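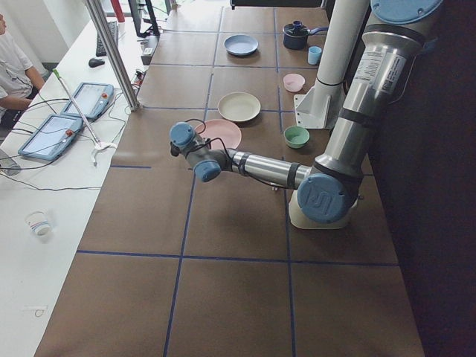
Brown paper and blue tape on a long worktable

Join the Mornby Chapel Survey: call for participants

We're looking for 20 people to spend two weeks with us this December recording the old chapel at Mornby and the pilgrim path that climbs up to it from Ploltondale. If you love old walls, worn steps and the names people scratch into doorways, please keep reading!

The chapel is small and easy to drive past. It has one room, a bell gable with no bell, and a porch that was rebuilt at least twice by people who clearly didn't agree on where the door should go. The path is the real surprise. It runs uphill through the Bilgin woods for close to two miles, and along the way there are stone benches, boundary markers and a walled spring that only appears on the oldest estate map. Very little of it has ever been properly drawn. Last winter's team got as far as the second bench, and we can't wait to get going again.

What you'll be doing

Most days start on the path or at the chapel. You'll work in pairs, measuring and drawing stonework, filling in record sheets and taking notes on whatever turns up. There's no digging this season – the ground is left alone and we record what is standing. When it rains (and it will rain) we move indoors to ink drawings, check the sheets from the day before and work through the parish letters, which are wonderful and mostly about drains.

Everyone gets a turn at everything. You might find you have a gift for reading bad handwriting, or that you really like drawing moss.

On the middle weekend we open the chapel to visitors and lead short walks up to the spring. Participants help run these, and you're welcome to lead one yourself if you'd like to. Last time a retired bus driver from the village came on three walks in a row and corrected us on all of them. We have since updated the leaflet.

Who can apply

Anyone aged 18 or over. You don't need a degree or any experience in archaeology. You do need to be comfortable walking uphill on rough ground and standing outside in the cold for a few hours at a time. The chapel itself has one low step and can be reached by car, so if the path isn't possible for you but the building and the letters appeal, please say so on your form and we'll plan your days there. Students, career changers, people who have always meant to try this: all very welcome.

Spanish, French or German would be a help on the visitor weekend.

Costs and where you'll stay

There is no fee to take part. Beds are in shared rooms at Starska House in Ploltondale, with breakfast and a hot evening meal included. Lunch is a packed one that you make yourself from a very full kitchen table. You pay for your own travel to Ploltondale, and we have a small fund for anyone who would find that hard. Tick the box on the form if you'd like to be considered. It has no effect on your application.

Bring waterproof boots, warm layers, gloves you can hold a pencil in and a flashlight. We supply drawing boards, tapes, pencils and hard hats for the bell gable.

How to apply

Send us a letter of some 30 lines telling us who you are and which old place you'd show a friend first, and why. Attach the short form with your contact details and any dietary needs. The reference is 2196, so please put that in the subject line.

Applications close on August 3, 2023. Magnus Semple reads every letter and will reply to all applicants, whatever the result. Questions about the work itself, the walking or access can go to Arnar Ragnarsson, who leads the recording team and is happy to talk by phone.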